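Datbridge Opens Side-by-Side Gripper Test Service for Small Automation Shops

FOR IMMEDIATE RELEASE

Datbridge, a company that tests and integrates equipment for small and mid-sized automation shops, today announced that its side-by-side gripper test service is open to outside customers. The service puts two or more grippers through the same set of pick-and-place tasks, on the same bench, with the same operator settings, and gives the customer a written report with the full log files.

Datbridge has run the tests for its own integration work since last year. Requests from customers who wanted the data without the integration work led the company to offer it as a separate service, starting in May.

What is being tested

The first public comparison covers two electric parallel grippers, the Kutow and the Zoubi. Both are sold for light assembly and bench work, both fit the same wrist flange, and both are often quoted against each other on the same jobs. Customers had been asking Datbridge which one to buy, and the data sheets did not settle it. The two grippers list nearly the same stroke and nearly the same force.

Each gripper makes 700 grasp attempts. The attempts are split among four surfaces and three approach heights, and the order is shuffled so that neither gripper gets all its easy picks in the morning when the air in the lab is cool. After every 50 attempts the operator stops the run, wipes the fingertips and checks the mounting screws. A run that fails the screw check is thrown out and started over.

The object for the first round is a plain wooden cube. Datbridge picked it for being cheap, easy to replace and the same on every side, so that a bad grasp can be blamed on the gripper or the controller and seldom on the part. Later rounds will use turned metal parts, bagged parts and thin plastic lids.

Surfaces matter more than many buyers expect. On a bare metal plate, a fingertip that comes down too far meets a hard stop and the controller reports it at once. On cloth, the same fingertip can push into the fabric, drag it and carry a fold of it up with the part. Printed cloth adds work for the vision system as well, which has to find the cube against a background full of edges and color changes. For that reason two of the four surfaces in the protocol are printed fabric.
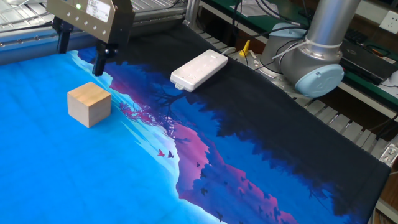

Wallirine asked whether a cube on a cloth says anything useful about a production cell, where parts arrive in a fixture and the surface never changes. Its view was that most shops would learn more from a thousand picks out of their own tray than from any standard task, and it asked Datbridge to say so plainly in its reports.

Datbridge agrees in part. The standard task is meant for comparing one gripper with another. It is a poor guide to cycle time in a given cell, and the report will carry a note to that effect on its first page. Customers who want figures for their own parts can send a tray, and the same schedule will be run with it. Wallirine has since signed up for a tray test of its own, with results due to it in the summer.

How the tests are run

Every gripper is mounted on the same model of collaborative arm and driven by the same controller. The approach path is fixed. The only settings that change between grippers are finger opening, closing force and closing speed, and those follow the maker's own recommended values for a part of the size being picked. Datbridge does not tune a gripper to make it look better. A maker that thinks its recommended values are wrong may send new ones before a run begins, but not after.

Three results are logged for each attempt: whether the part left the surface, whether it was still in the fingers at the end of the carry, and how far it had shifted in the grip. The shift is measured by a fixed camera at the end of the carry. Finger current and wrist force are recorded for the whole attempt.

The report also covers things that do not show up in a success rate. These include how long the gripper took to mount, how many cables it needed, whether the status light could be read from the operator's position, and whether the software dropped its connection during a run. In Datbridge's experience these points cause more calls from customers than grip force does.

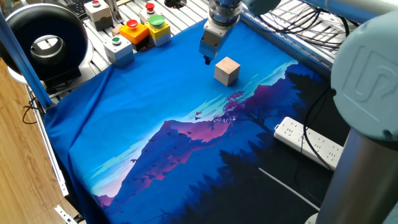 Camera placement is the part of the protocol that has changed most since the company's first in-house tests. Early runs used a single overhead camera, and the gripper housing blocked its view of the part in the last moments before contact. The current protocol uses more than one fixed view, and the camera positions are written into the report so that another lab can set up the same way. Datbridge has tried wrist cameras too. They give a better view of the fingertips, but they add weight and a cable, and the two grippers in the first comparison do not carry that extra load in the same way. Wrist cameras are left out of the standard test for now and can be ordered as an option.

Controllers are the next item on the list. The same gripper can behave quite differently depending on how often the controller reads finger position and what it does when the reading stops changing. Datbridge plans to run one gripper on several controllers later in the year, using the same task and the same log format, so that those results can be set next to the first comparison.

First results

Full results for the Kutow and Zoubi grippers will be released together once both runs have been checked. Datbridge will not publish partial figures. The company is able to say that both grippers completed their warm-up runs of 100 attempts without a mechanical fault, and that one connection dropout was logged at attempt 101, the first of a scored run. That run was stopped, the cable was replaced and the run was started again from the beginning. The dropout will be listed in the report.

Both grippers were bought at list price through ordinary sales channels. Neither maker paid for the comparison or saw the schedule in advance. Each will get a copy of the results one week before release and may add a written comment, which will be printed in full.

Availability and terms

The service can be booked now. A standard test covers two grippers, four surfaces and one part. Added grippers, added parts and tray tests are quoted separately. Customers may keep their results private or agree to have them added to Datbridge's open table, in which case the fee is reduced. Log files belong to the customer either way.

Equipment should be shipped with its mounting hardware, cables and current software. Grippers that need compressed air can be tested, but the customer should say so when booking, as the air line is shared with another bench. Vacuum tools are not part of the service at this time.

Datbridge will hold an open bench session each Thursday afternoon for customers who want to watch a run or bring in a gripper for a quick fit check. Places are limited by the size of the room and should be reserved ahead of time. Closed-toe shoes are required, and visitors must stay behind the marked line while an arm is moving.

About Datbridge

Datbridge tests, selects and integrates grippers, arms, cameras and controllers for small and mid-sized manufacturers. Its customers work in light assembly, packaging and lab supply. The company sells no grippers of its own and takes no commission on the equipment it recommends.

Media and booking requests can be sent through the contact form on the Datbridge website. Please put "gripper test" in the subject line.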